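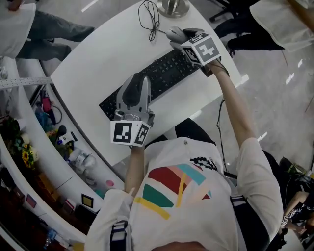
Bringing a Dead Pocket Watch Back to Life
Final project report, Practical Mechanics II
Submitted by Mereana Stubbs and Kane Goodwin
Supervisor: Heather Bright
February 26, 2021

Why a watch?

We had a free choice of subject this year, as long as the project involved a working mechanism and some kind of measurement. Kane wanted to do a gearbox. I wanted to do a watch, mostly because I had one sitting in a drawer that had belonged to my great-uncle and had not run in my lifetime. Kane came over to look at it, opened the back with a case knife, and stopped talking about gearboxes. It really is something to see a movement for the first time! Everything is so small and so deliberately finished, even the parts that no owner would ever look at.

The watch is an open-face pocket watch signed Harawira on the dial. We could find very little about the maker. The movement has the number 679 stamped under the balance, and the case has no date. Ross Laing, who runs the repair bench at Bromero and let us use his timing machine, thinks it was put together in a small workshop that bought in its rough movements and finished them by hand. He was careful to say this was an opinion, and we are passing it on as one.

Our question was simple. Could two students with basic tools clean, oil and adjust a hand-wound movement well enough that it would keep usable time, and could we show with numbers that it did?

How the watch works

We are including a short version for readers who have not taken the course.

A mainspring is coiled inside a drum called the barrel. When you wind the crown, you tighten the spring. The spring wants to unwind, and it pushes on a train of wheels that turn faster and faster as you move along. At the far end is the escapement, which lets the train move forward one small step at a time. Each step gives a push to the balance wheel, which swings back and forth against a very thin hairspring. The swing of the balance sets the rate. If it swings a little too quickly the watch gains, and if it swings a little too slowly the watch loses.

What surprised us is how little power there is by the time it reaches the balance. A bit of dried oil on one pivot is enough to stop everything. That was good news for us, as it meant that a dead watch is often just a dirty watch.

Condition at the start

We began in September. The crown turned but felt gritty, and the balance gave a few weak swings when the watch was twisted in the hand and then stopped. With the movement out of the case we wrote down the following:

The mainspring was set, meaning it had lost most of its curl.
The old oil had turned to a brown varnish on the train wheel pivots.
One screw on the barrel bridge was a replacement with the wrong head.
The hairspring was flat and centered, with no rust.
The lower balance jewel had a hairline mark that we could not decide about.

The hairspring was the part we had been dreading. A bent one would probably have ended the project, because neither of us has the hands for that kind of work yet. When Ross put it under his microscope and said it was clean, Kane did a lap of the shop.

Taking it apart

We let down the mainspring first, removed the balance and put it under a glass cover, then took off the pallet fork, the bridges and the wheels in that order. Every part went into a divided tray, with the screws next to the part they belonged to. We also made a drawing of each layer before touching it. The drawings are rough, but they saved us twice when we came to put the keyless works back together (the small levers and springs that let the crown both wind the watch and set the hands).

Our one real mishap happened here. The click spring, a curved bit of wire not much longer than a grain of rice, jumped off the tweezers and vanished. We swept the floor, checked our sleeves and went through the trash. Ebony McAlister, who was working on her own project at the next bench, found it two days later stuck to the bottom of a parts tin that had picked up some magnetism. We demagnetized the spring, the tin and all of our tweezers, and from then on we took out click springs inside a clear plastic bag.

Cleaning and oiling

We cleaned the parts by hand in three jars, one of cleaning fluid and two of rinse, and dried them with a hand blower. The pivots were rolled in pith wood and the jewel holes were pegged out with sharpened sticks until the sticks came out clean. This took far longer than we had planned. Some holes needed 20 passes or more, and it is dull work, but there is a lovely moment when the stick finally comes out white and you hold the jewel up to the lamp and see a perfect little red ring.

The cracked-looking jewel turned out to have a scratch on its upper face, well away from the hole, so we left it alone. The mainspring was replaced with a new one of the same width and strength, ordered through Jurkeo. For oil we used the light and heavy grades that the course supplies under the Bresodum label, plus a little grease on the winding parts.

Oiling was harder than cleaning. Our first try was much too generous, and we watched the oil creep out of one jewel and across the bridge like a tiny flood. We took the train apart, cleaned it again and started over with a finer oiler. The second time we looked at each jewel under a loupe and stopped as soon as there was a ring of oil around the pivot.

Running again

The watch started by itself after four turns of the crown. I had expected to have to coax it. The balance just swung, and kept on swinging, and the sound was so much louder than either of us had imagined — Ebony could hear it from her bench.

On the timing machine the first reading was poor. The watch was losing time in every position, and the beat was uneven, so that it went tick-tock with a slight limp. We corrected the beat first by turning the hairspring collet a very small amount on the balance staff. Heather suggested doing this in several tiny moves with a reading after each one. It was slow but it meant we never overshot. Then we moved the regulator toward fast in small steps until the dial-up rate settled.

At the end of adjustment the watch was gaining around 20 seconds a day lying on its back. Pendant up, the way it would sit in a vest pocket, it ran slower and came close to zero. The gap between the positions is wider than we would like. Ross thinks it comes from wear on the balance pivots, and repairing that would mean either polishing the pivots on a lathe or fitting a new staff. We decided to stop short of it.

Daily wear check

A timing machine only listens for a short while, so we also carried the watch. Each of us kept it for 2 weeks, winding it every morning at breakfast and writing down its error against the phone clock before setting it again. Kane's numbers were steadier than mine. He has a desk job on weekends, and I spent a good part of my share on a bike, so the watch was getting knocked around in a jacket pocket. It never stopped for either of us.

The full log is in Appendix B, and the layer drawings are in Appendix A.

What we would change

We would write the tray labels before taking anything apart. We wrote ours halfway through and had to guess about two bridge screws, which turned out to be different lengths. We would also take a timing reading over the whole run of the mainspring, from fully wound to nearly empty. All of our readings were made soon after winding, so we can say how the watch behaves when it is full of power and very little about how it behaves late at night.

The wrong screw on the barrel bridge is still there. It holds well, and we could not find a match in any of the assortments at Bromero. Kane would like to make one on the lathe next term, with a blued head to match the others, and if Heather approves it that will be the start of our next project. The balance pivots could come after that, once we have practiced on something that did not belong to my great-uncle.

Thanks

We are grateful to Heather Bright for supervising, to Ross Laing for the use of his microscope and timing machine and for a great many patient answers, and to Ebony McAlister for the click spring.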